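How to Read an Election Poll Without Throwing Your Phone

Updated 09/10/2025

Every fall the polls arrive like leaves in the gutter, and somebody has to deal with them. A survey comes out in the morning, a second one contradicts it by lunch, and by dinner your brother-in-law has forwarded both with the same shrugging emoji. What follows is a method for getting through one poll in the time it takes to drink a cup of coffee. You won't need statistics, but you will need to scroll down, which puts you ahead of most of the people sharing the thing.

Step 1. Find the poll itself

An article about a poll is somebody's opinion of a poll. Look for a link to the full results, usually a gray PDF with the charm of a parking ticket. If the article doesn't link to one, search for the name of the polling firm plus the month. No document anywhere? Close the tab and go about your day.

Step 2. Check who was asked

There are three common groups, and headlines treat them as one big family.

Adults: anyone over 18 who picked up or clicked.
Registered voters: people who have at least done the paperwork.
Likely voters: people the pollster believes will show up, based on past voting, stated enthusiasm, or a house formula guarded like a chili recipe.

A candidate can be ahead among adults and behind among likely voters in the same survey, on the same page. Write down which group the headline number comes from. If you're comparing it with last month's number, make sure that one came from the same group. You would be amazed how often it didn't.

Step 3. Look at the sample size, then look at the smaller one

Say the poll talked to 1,000 registered voters. Fine. That gives you a margin of error a bit over three points on each candidate's number. But the story you clicked on was about young voters, and when you get down to the tables there were 201 of them. Their margin is closer to seven points, before anyone has weighted anything. So when young voters have "swung" by five, they may have swung, or they may have stayed exactly where they were while the dice rolled.

The smaller number is rarely in the article. Look for a column heading with an N or the word "unweighted" near it.

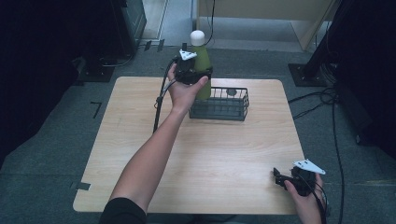
One reader, Dunex, wrote in to object that the margin of error is the least of it, and that a poll can have a lovely small margin and still be wrong because the people who hang up on pollsters vote differently from the people who like to chat. Fair point, and it belongs in the instructions. The printed margin covers the luck of the draw only. It doesn't cover bad wording, people who never answer, or people who say they'll vote and then discover laundry. Treat it as the minimum amount of doubt you're allowed.

Step 4. Read the question out loud

Out loud, in your kitchen, in a normal voice. "If the election were held today, who would you vote for?" sounds like a question. "Do you support the reckless plan to raise your taxes, or would you prefer a responsible approach?" sounds like a mailer, and it probably paid for one.

Check the answer choices too. "Definitely will vote" and "probably will vote" are two separate boxes, and a writer in a hurry will happily pour one into the other. And see whether "undecided" was offered. When it wasn't, everybody looks wonderfully sure of themselves.

Step 5. Check the dates

You want the days the interviews were done, which can be well before the day the poll was published. A survey finished before a debate tells you nothing about the debate, however confidently it's discussed on the panel afterward.

Step 6. See who paid

Campaigns commission perfectly good polls. They also get to pick which ones you see. If a memo from a candidate's own pollster shows a surprise 2-point lead, remember the other memos sitting in a drawer.

Step 7. Put it in the pile

Take the last several polls of the same race and the same kind of voter and write the results in a column on the back of an envelope. If yours is near the others, you have learned that the race is about where it was. If yours is way off, leave it in the column and wait for the next one. Resist the urge to throw it out, especially when you dislike it.

The first time through, all this takes almost 20 minutes, most of it spent hunting for the PDF. After that it goes faster. When the next forward comes in from your brother-in-law, ask him what the N was for the subgroup.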